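Robot teaching by demonstration

Robot teaching by demonstration is a way of giving a robot a new task by having a person carry it out through the machine, in place of writing out each movement as code.

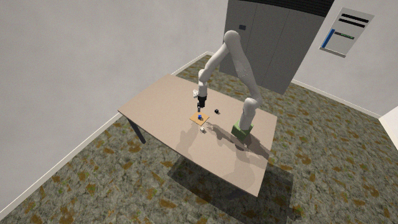 Simulated table-top workspace with a white robot arm, its gripper pointing down over a small blue object on a square pad.

Two main forms are in common use. In hand guiding, also called kinaesthetic teaching, the operator holds the arm and moves it through the task while the joints offer little resistance. In remote control, or teleoperation, the operator works from a separate device such as a joystick, a hand-held tracker or a smaller copy of the arm. Both produce a record of joint positions and gripper commands over time, often stored together with camera views.

Hand guiding needs little training and lets the operator feel contact with the work. Its chief drawback is that the operator's hands and body may block the cameras. Remote control keeps the view clear and can be used at a distance, but delays in the link make fine movements harder, and many systems give no sense of touch.

Simulation

Demonstrations may also be given to a simulated robot. The operator uses the same kind of control device, and the arm, table and objects exist only in software. Objects can be returned to their starting places at once, and a collision causes no damage. Friction and contact are difficult to model well, however, and a task learned in simulation may need further demonstrations on a physical arm.

The Lavari collection, prepared for table-top picking and placing, contains 2,756 demonstrations. Of these, 2,000 were given by remote control in simulation and 617 by hand guiding on a physical arm. The remainder were given by remote control on the same physical arm. The Sistov control software, used for all three groups, stores them in a single file format.

Quality of demonstrations

Pauses, sudden corrections and differences between operators are carried into the record and may be copied by the robot. The Pacheco guidelines advise that each operator complete a practice period before recording begins, and that failed attempts be marked and kept apart from successful ones.

See also

Dastard (robot simulator)
Imitation learning
Teach pendant
Teleoperation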